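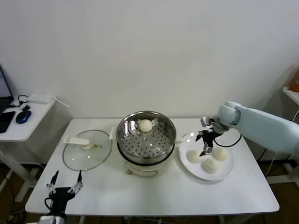 The Last Bun

By the time the water started to tick against the bottom of the steel pot, I had already told my sister twice that everything was under control, and I had already lied both times.

"Is it supposed to make that noise?" she asked.

"That's the good noise!" I said.

It really was the good noise. Our grandmother used to call it the pot clearing its throat. First came the ticking, then a kind of mutter, and then the glass went white on the inside and you couldn't see a thing, and that was when you were absolutely, completely forbidden to lift the lid. I grew up thinking steam was something that could be insulted. You lifted the lid early, the steam took offense and left, and the buns sulked and went flat.

We were in the back half of the apartment on Arcombe Street, which had been hers for as long as either of us had been alive and which was going to be somebody else's after New Year's. White walls now. My sister had painted over the green in August, three coats, and I still walked in every time expecting the green. Most of the furniture had gone. The steamer had stayed because I refused to let anyone wrap it, and because I had a plan, and the plan was buns.

I had her recipe, sort of. It was in a ledger from the Sarpong grocery, the store downstairs where she'd kept the accounts when she was young, and she had gone on using up their old ledgers for the rest of her life. Page after page of columns, and in the columns, instead of sums, her cooking. Flour, 300. No unit. Yeast, a spoon. Which spoon! Sugar, "until it is kind." And at the bottom of the page, underlined so hard the pen had gone through the paper, the number 10 and nothing else.

"Ten minutes," said my sister.

"Ten buns," I said.

"It could be ten people."

"She never fed ten people in this room. Where would they have sat?"

"On each other," said my sister, and then we both got to laughing, because we were thinking of the same New Year's, the one when the cousins came in out of the snow and there were children under the table eating with their mittens on.

We decided on ten minutes and then lost track of the minutes anyway. I'd like to blame the ledger. I had started reading out loud from it while we waited, and it was too good to stop. There was a page for soup that broke off in the middle to complain about a neighbor's trumpet. There was a page headed 1,826, and under that, very small, "days since he left and I have not burned the rice once." Neither of us had known she'd counted. Our grandfather came back, of course (he'd been on the ships), and we flipped ahead looking for the day he did, and there it was, in the same small writing. "Home. Burned the rice."

My sister had to go stand in the hallway for a minute after that one.

I stayed with the pot. I want to say something about how wonderful it is to sit beside a thing that's steaming on a cold afternoon, because I don't think I'd done it since I was ten years old. The whole end of the room goes soft. Your face gets damp and your glasses are useless. And the smell! It isn't a big smell, a plain bun, it's flour and a little sweetness and something like clean laundry, but it gets into the corners. The new paint didn't stand a chance. With my eyes closed I could have sworn the green was back.

"Now?" my sister called.

"Not yet!"

"You don't know that. You're guessing."

"I'm guessing in an informed way!"

I turned the knob down. I moved the plate closer, then farther off, then closer. I put my hand on the little white handle of the pot and took it away again. In the ledger, next to the part about the lid, she had written one word, "wait," and then later, in different ink, as if she'd come back to it years afterward with more experience, "wait more."

So I waited more. I waited until the window down the hall had gone from gray to blue. I thought about her arms, floured up to the elbow, and how she'd let me press my thumb into the dough and watch the dent fill itself in. It was the best trick I had ever seen. I would have paid to see it. I used to make her let me do it over and over until the dough was all thumbprints and she had to knead it smooth again, saying that at this rate we would eat next week.

Then my sister came back in and stood next to me with her chin up, the way she does when she has been crying and would like it not to be mentioned, and she said, "All right. Together," and we took hold of the lid handle with two fingers each, which was a silly way to lift anything, and lifted.

The steam went straight up. We both leaned back and yelled like people on a roller coaster.

And they were round! They were white and round and smooth and enormous, much bigger than they'd gone in, all crowded up against each other like they'd been having a party in there. One had a wrinkle. I loved the wrinkled one immediately. My sister said a word that our grandmother would not have allowed in the room, and then apologized to the ceiling.

We ate the first ones standing up, passing them from hand to hand because they were too hot to hold, and nobody has ever been able to tell me why a bun tastes better when it's burning your fingers, but it does, it does every time. They weren't hers. I should be clear on that. Hers had a springiness that ours only hinted at, and I think I was too kind with the sugar. But they were cousins of hers, at least. They'd have been let in out of the snow.

After that we slowed down. My sister tore hers into strips, as she has done since she was three. I peeled the skin off mine first and ate it by itself, which she thinks is disgusting. We read another page and another page. There was a recipe for plum dumplings that had a coat check ticket pinned to it, number 457, never collected, and we spent a long and very happy time deciding what kind of coat it had been. I said fur collar. My sister said it was his, the big navy one with the anchor buttons, and that the two of them had walked home without it because they were arguing, or because they weren't.

"You could go and ask for it," she said.

"I've got the ticket. They'd have to give it to me."

Eventually we had three buns on the plate and one still sitting on the tray, way at the back, by itself. I'd missed it with the tongs, or I'd left it. My sister looked at it and I looked at it.

"That's hers," she said.

"She'd say it was a waste."

"She'd say it, and then she'd eat it when we weren't looking."

She would have, too. There was always one left in the pot when we were small, and she always claimed she wasn't hungry, and in the morning the pot was always clean. I'd forgotten that completely. I had gone years and years without remembering it, and now it was so clear that I could hear the lid.

We let it be. My sister put the three in a paper bag for the train and rolled the top down. I rinsed the tongs. Outside it was getting properly dark and somebody on the floor above was practicing scales, badly and with tremendous spirit, on what I am almost certain was a trumpet.

"You're taking the ledger," my sister said.

"You're taking the ledger. I'm taking the steamer."

"Then how will either of us make them?"

I hadn't thought of that. I turned off the light at the far end and stood there with my coat half on, and she was already grinning at me with the bag under her arm.

"I guess you'll have to come over," I said.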